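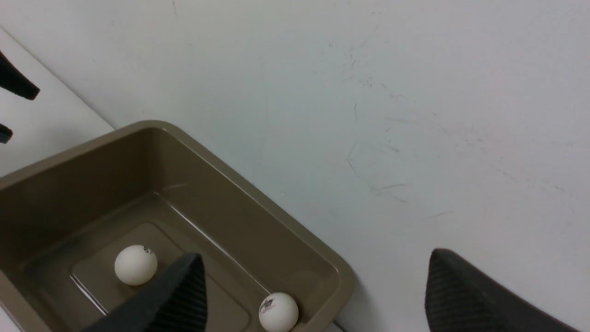 Posted in June by the author of Solder and Crumbs
Search this blog Go
4 comments 13 shares

So we finally have a name for our robotics club team, and it's Keker. I voted for Miritz. I lost. Moving on!

I promised an update after the last post, and quite a bit has changed since then. The club is up to 18 members now, which is lovely and also means you have to get in early if you want a chair near the robot. We meet after classes, from 4 until whenever the building gets locked, and for the whole of this term we've been working on one thing, the ping-pong ball task for the Solís Cup.

The rules are short. There's a tray on the table with balls in it, and the arm has to take them out of the tray and put them where the judges say, one at a time, with no human hands past the line once the clock starts. You get 13 minutes. I read that and thought, well, we'll be done in three and spend the other ten eating chips.

Ha.

Ping-pong balls are awful. They weigh nothing, so if one finger gets to the ball a tiny bit before the other it just rolls off, and then your arm is closing very confidently on air. The tray makes it worse, since the sides slope in and there's a thick rounded lip all the way around. A ball sitting out on the flat part is fine, we can get that one most days. A ball tucked into a corner is a whole other story, because the finger wants to be exactly where the wall is. We've bumped that lip so many times that I've started flinching before it happens.

What we're trying now is going in with the fingers turned a bit, so one comes down between the ball and the middle of the tray and the other slides in along the wall side. It was my idea and I'm very proud of it, so of course it only works when I'm out of the room. We did 31 tries in one afternoon and I wrote every one of them down in the green notebook, then left the green notebook on the bus. (If you ride the 13 and you've found it, please, please leave a comment!)

The other headache is colour. White balls on a white table is a rotten combination for our ball-finding code. In the tray it's okay, the brown gives it something to work with, but as soon as a ball gets out onto the tabletop the program has a terrible time. It also gets excited about shiny spots on the plastic. Someone suggested drawing on the balls with marker and we checked the rules twice and no, you can't. The printing on them is allowed to stay, so for one hopeful evening we tried to get the code to look for the logo, which is great until the ball rolls over and the logo is underneath. Back to looking for round things.

I should say something about the software while I'm here. We were using Etitz to plan the arm moves and I still like it, but it takes ages to start up on the club laptop, and I've gone back to my own scrappy little script for testing. It's ugly. It has a variable called "thing2". I'll clean it up before anybody else has to read it, or I'll pretend I meant to.

Next job is slowing down the last little bit of the close, so the fingers sort of creep in on the ball. Then corners, corners and more corners. I also want to try padding the fingertips, though half the club thinks the ribs grip fine as they are and we should leave them alone.

If you've done a task like this with something softer or lighter than a block, tell me what you did about corners. And if you're coming along to the next meeting, bring your own mug, we're out again.

4 comments Share this post
Older post Newer post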